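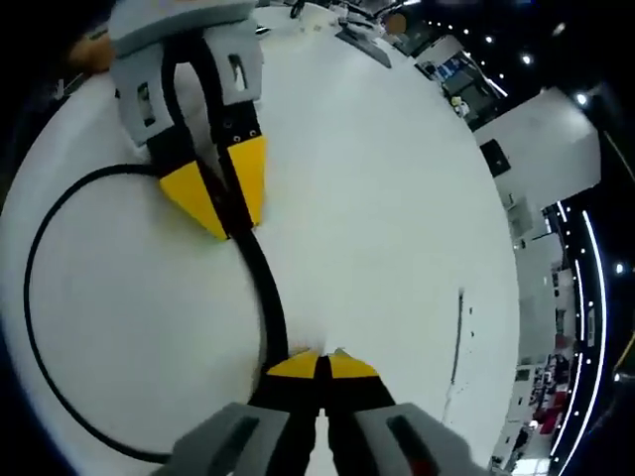
Pesquisar neste site Pesquisar

Duas pinças de mão e uma mesa partilhada

A Nele Hellwig chega à oficina Barnley ao fim da tarde, quase sempre à quinta-feira, e fica até fecharem. É lá que está a montar o Eloto, um pequeno braço para casa que deverá, quando estiver pronto, arrumar cabos. Por enquanto o trabalho é feito com pinças que se seguram na mão, iguais às que o braço vai usar, e com as quais ela vai gravando movimentos em cima da mesa.

"Comecei pelo braço e foi um erro", diz. "Passei o inverno a afinar motores e não tinha nada para lhes mandar fazer. Em julho desmontei tudo, guardei as peças numa caixa e fui tratar das pinças."

A ideia dos cabos veio de casa. Hellwig trabalha com som e tem gavetas cheias deles. Um cabo, explica, nunca fica duas vezes na mesma posição, e um programa que diga ao braço para ir sempre ao mesmo ponto falha à segunda tentativa. Com a pinça na mão, uma pessoa pega no cabo como lhe parece natural e o movimento fica registado. Já tem 3.919 gravações guardadas, entre boas e más. As más também ficam, numa pasta à parte. 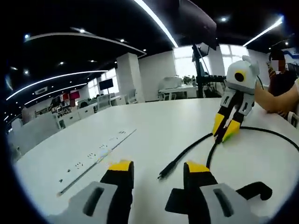
As pontas dos dedos foram a parte que mais tempo lhe levou. A primeira versão era lisa e deixava fugir a ficha assim que o cabo fazia força para o lado. A segunda agarrava bem, mas era tão grossa que não entrava por baixo de um cabo pousado na mesa. "Limei uma delas à mão só para ver se o problema era mesmo a espessura. Era." Acabou por desenhar uma cunha, e escolheu o amarelo porque se distingue bem dos cabos pretos nas gravações.

A lente fica na frente da cabeça da pinça e apanha um ângulo muito aberto. As linhas direitas saem curvas, e a correção é feita mais tarde, no computador. Hellwig chegou a experimentar uma lente mais fechada, que mostrava melhor os dedos e perdia de vista a outra pinça. Como muitas das tarefas são feitas a duas mãos, voltou à primeira.

O controlador, um Turkov em segunda mão, custou-lhe 115 euros e foi a compra mais cara desta fase. Os parafusos e os rolamentos vieram da Khokhar, uma loja de ferragens a duas ruas da oficina. "Levo a peça no bolso e experimento ao balcão. Pela internet já tinha encomendado a medida errada, e não foi só uma vez."

Na Barnley trabalha-se em mesas comuns, e quem está ao lado tanto pode estar a programar como a ver o telemóvel. Sete pessoas já pegaram nas pinças dela. Hellwig pede-lhes que façam a tarefa à sua maneira e só dá uma indicação, a de não tapar a lente com a mão. Notou que quem nunca as usou aperta com demasiada força nas primeiras passagens e depois abranda. 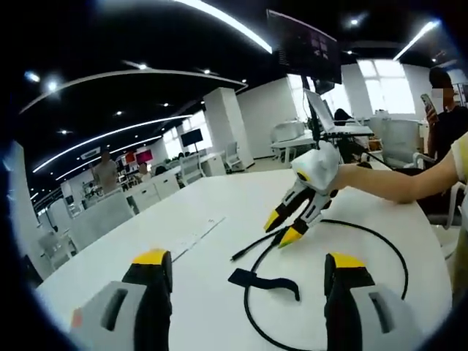

Fazer uma curva larga com o cabo é o exercício de que mais fala. Uma pinça segura junto à ficha, a outra vai buscar o cabo mais à frente e traz-no para dentro. Descrito assim parece simples, mas a segunda pinça tem de esperar que a primeira esteja parada, e é nessa espera que as gravações saem piores. "As pessoas hesitam. Eu também. Depois o programa aprende a hesitar connosco."

Para resolver isso, passou a cortar os tempos mortos antes de treinar. Faz o corte à mão, ao domingo, com um programa que ela própria escreveu e que não recomenda a ninguém. Tem dois botões e bloqueia quando o ficheiro é grande.

Também mudou os cabos de ligação das próprias pinças. Os primeiros eram curtos e puxavam pelo pulso de quem as segurava. Os atuais são mais compridos e, às vezes, enrolam-se no cabo que se está a tentar arrumar. Ainda não decidiu se os prende ao antebraço ou se os deixa soltos.

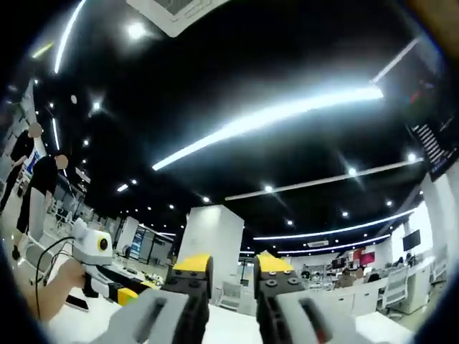
Quanto tempo falta para voltar a montar o braço?

"Quero primeiro que as duas pinças se comportem da mesma maneira. Uma fecha um bocadinho mais do que a outra, e tenho de trocar a mola. Depois disso volto a tirar os motores da caixa, talvez no outono."

O suporte do ombro vai ter de ser refeito, diz, por causa do peso da cabeça nova. O desenho está num caderno, com as medidas riscadas e corrigidas por cima, e ela prefere não o mostrar enquanto não imprimir a primeira peça.

7 partilhas | 2 comentários

Contacto | Todos os direitos reservados | Voltar ao topo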